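Speaker Notes – Recruiting Contact Rules and the Family Visit
Spring Meeting of High School Coaches and Athletic Directors, Prurnstead
Speaker: Ona Rimkutė, Office of Student-Athlete Transition, Mastmont

Time allowed: 45 minutes, including questions. Slides 1 to 14. The handout is to be given out at the door and not at the end.

Opening (slide 1)

Good morning, and thank you to the athletic department at Prurnstead for the use of the hall. My office works with high school football players and their families during the period between the first letter from a college program and the first day of fall camp. We do not place players. We do not speak for any college. Our work is to see that the family understands what is being offered and what is being asked.

I have been invited to speak on the conduct of the recruiting visit and on the part a high school coach should play in it. I will leave film, camps and rating services to the afternoon speakers.

Pause. Ask for a show of hands: who has had a player take an official visit in the past two seasons?

Where our figures come from (slide 2)

Last year our office sent a questionnaire to families in the four districts that border Stodport, and 351 were returned complete. The questions concerned the visit itself: who arranged it, who traveled, what was discussed, and whether the family felt able to ask about money.

Please note the limits. The families chose to answer, and most of them had a son who went on to play. Players who received no offer are poorly represented. I would ask that the figures not be quoted in a newspaper without that caution attached.

Before the visit (slides 3 and 4)

The most common complaint in the returns was short notice. Families reported being asked to travel within a few days of the first telephone call, often in a week with an examination or a playoff game in it. A college staff has its own calendar and will press for the date that suits it. A high school coach is well placed to say that another weekend would be better. Very few programs withdraw interest over a change of date, and a family is entitled to draw its own conclusions from one that does.

We ask that the following be settled in writing before anyone leaves home. An email is sufficient.

The dates and times of arrival and departure.
The names of the adults who are traveling, and who is paying for each of them.
The name and telephone number of the staff member responsible for the player.
Whether the player will be housed with current members of the team.
Whether a meeting with academic staff has been arranged, and with whom.

The academic meeting is the item most often left off. It should be requested by the family directly. If the player has a learning plan, the parents may wish to bring a copy, although they are under no obligation to hand it over at that stage.

(If time is short, omit the next paragraph and go to slide 5.)

A word on unofficial visits. These are paid for by the family, and for some families the cost is serious. One mother in the Magesa district drove through the night with three children in the car so that her eldest could attend a spring practice. He stood on the sideline for two hours and met one graduate assistant. She wrote to us that she would do it again, but that she would have telephoned first. Coaches should encourage that telephone call.

During the visit (slides 5 to 8)

The player will be shown the weight room, the locker room and the stadium. He will very likely be photographed in uniform. All of this is pleasant and none of it commits anyone to anything. Players of 16 and 17 do not always know that, and they should be told so in plain words before they travel.

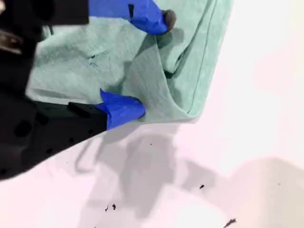

The conversation that matters usually takes place in the head coach's office on the last morning. In our experience it is short. The player may be asked directly whether he is ready to commit. We advise that he be prepared with a sentence he is comfortable saying, such as, "Thank you, Coach. I would like to talk about it at home." It is worth having him say it aloud to his own coach beforehand. It is a hard sentence to find for the first time in that room.

Of the families who returned the questionnaire, 24 told us that an answer had been requested before they left campus. Most of those described the request as friendly. Several described a deadline. Where a deadline is given, the family should ask for it in writing, together with the terms of the offer.

Position is another matter that deserves a direct question. A young man who has played defensive end for three years may be seen by a college staff as a tackle, or as a tight end. There is nothing improper in that. He should hear it during the visit, from the coach who would be teaching him the position, and he should have the chance to say what he thinks of it.

Slide 7 is the list of questions for the position coach. Do not read it out. It is on the reverse of the handout.

Slide 8 concerns injuries. Please ask families to find out who makes the decision to return a player to practice, and to whom that person reports. They should also ask what happens to the scholarship if the player is unable to continue. The answers vary from one program to the next, and the wording of the agreement takes precedence over anything said at lunch.

Take a drink of water here. The room in Prurnstead is warm after ten o'clock.

The high school coach's part (slides 9 to 11)

I will now speak to the coaches in particular, with respect. Many of you played in college, and some of you keep close friendships on college staffs. Those friendships are of real use to your players. They can also make it difficult to give plain advice. If you have a connection to a program that is recruiting your player, tell the parents at the outset. They will generally be grateful, and they will trust the rest of what you say.

We recommend that each school name one member of staff as the contact for recruiting matters. It need not be the head coach. At Mastmont the work is done by a guidance counselor who attends every home game, and the arrangement has served the players well. She keeps a single folder for each player, with transcripts, test dates, letters received and a record of telephone calls. When a question arises as to what was said in March, there is a page to turn to.

Small schools have a difficulty of their own. The player may have faced few opponents of his own size, and a recruiter will say so. It is better for the school to say it first. A short letter setting out the level of competition, together with two full games on film in place of a highlight reel, will be received as a sign of good faith. Full games also show what a player does on the plays that go the other way, and line coaches ask for them.

I am sometimes asked whether a coach may accompany the family. Check the rules of your own association and of the college before agreeing, and do so each year. They are revised often, and I would not wish anyone to rely on my notes in place of the current text.

After the visit (slides 12 and 13)

Our office suggests that the family wait 80 hours before making any decision. There is no science in the figure. It was proposed by a father at one of our evening sessions, on the grounds that it covered a weekend and a good night's sleep on either side of it, and we have kept it.

During that time the player should write down what he remembers: who spoke to him, what he was told about playing time, and what the current players said when no coach was present. The last of these is often the most useful entry on the page.

If the answer is no, the player should telephone the college himself. Please do not allow a text message to stand in for the call. Staff move from school to school, and the assistant who is turned down this winter may be recruiting your next player from another campus. The call is usually over in two minutes – most coaches have received a great many of them.

If the answer is yes, the family should still read the agreement in full before signing, and the school should keep a copy.

Questions (slide 14)

Leave at least 8 minutes. Likely questions: walk-on offers, the transfer rules, and payment for the use of a player's name. On the last of these, refer the questioner to the Stodport session after lunch. I am not a lawyer and should not attempt it from the podium.

Spare handouts are in the blue folder. Return the microphone to the desk by the side entrance.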